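Gripper trials – working meeting, 5th April
Segura site, upstairs room

Present: Baltasar Requena (chair), Mekdes Zeleke, Haruna Hoshino, Vega Olmedo (minutes)
Apologies: Nicanor Valcárcel

1. Minutes of the last meeting

Agreed with one correction. Item 4 said the spare controller had been returned to Enside. It is still on the shelf in the workshop. Mekdes will send it back when the new one has been running for a month.

2. Matters arising

Baltasar has had the revised quote from Grultwood for fingertip pads. The price holds if we order before November. Nothing to decide yet, see item 5.

The network switch under the bench has been replaced. No dropped connections reported since then.

3. Finger comparison on books

Haruna reported. The log now holds 3,606 attempts, counting both finger sets and all object groups. Of these, 1,000 are with books, split evenly between the long pointed fingers and the short padded ones. She has left out the runs made before the wrist camera was remounted, as the offsets were wrong and she does not trust them.

On thin paperbacks lying flat, the pointed fingers do better. They can get in at the page side and lift a corner, which the padded ones mostly can't do without pushing the book along. On thick books the two sets come out close to each other. Padded fingers hold better once the book is up.

Leaning books are the weak spot for both. The planner tends to pick the top edge, and if the book is resting on something the whole thing slides before the fingers close. Haruna would like to try a lower approach, with one finger on the cover and one behind.

Vega asked if the covers matter. Haruna said glossy covers slip more, and worn ones are easier, but she has not separated these in the log and would not want to quote a figure.
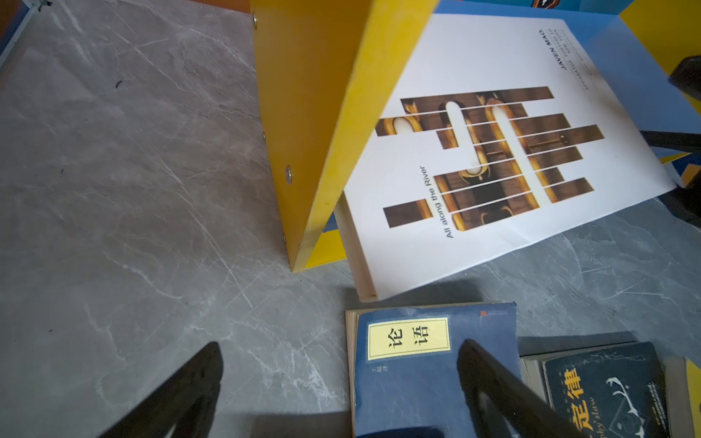

Mekdes raised the question of titles. The label reader does well with large print the right way up and poorly with anything turned sideways. Chinese titles are read correctly more often than she expected, "论语" in particular, but script lettering such as the line on the "定律" book is usually skipped. She suggested rotating the crop before reading. Baltasar was in favor as long as it does not slow the loop down.

Vega asked for the book set to stay as it is until the comparison is finished. Two people have swapped books in and out without a note in the log. Agreed that any change gets written down on the same day.

ACTION: Haruna to write a lower approach for leaning books and run it with both finger sets.
ACTION: Mekdes to test rotated crops on saved pictures first.

4. Wrist camera

The current position shows both fingertips at the bottom of the view, and Haruna wants to keep it that way for checking alignment. Mekdes would prefer the camera tilted further up – the fingers hide part of whatever is closest, and their shadows confuse the edge detection on pale surfaces.

There was some discussion. Baltasar pointed out that changing the mount now would mean throwing away more runs. Agreed to leave it alone for this round and look at the tilt afterward. Mekdes asked that her preference be recorded.

The ribbon cable has been rubbing at the wrist joint. Vega has put a sleeve over it and will check it weekly.

5. Spending

There is 3,000 left in the equipment line. The Grultwood pads would come to 600 for a full set with spares. Haruna thinks a softer pad could fix most of the slipping on glossy covers, but would rather see the results from the lower approach before buying. Deferred to the next meeting.

Baltasar will ask Nicanor if the Sarkstead budget can cover half, as they would be using the same pads.

6. Any other business

The emergency stop on the second arm is stiff. It works, but takes a hard push. Vega to order a replacement, and the second arm is not to be run by one person alone in the meantime.

Haruna is away for the first week of next month. Mekdes will keep the log going.

Next meeting: same room, date to be set when Nicanor is back.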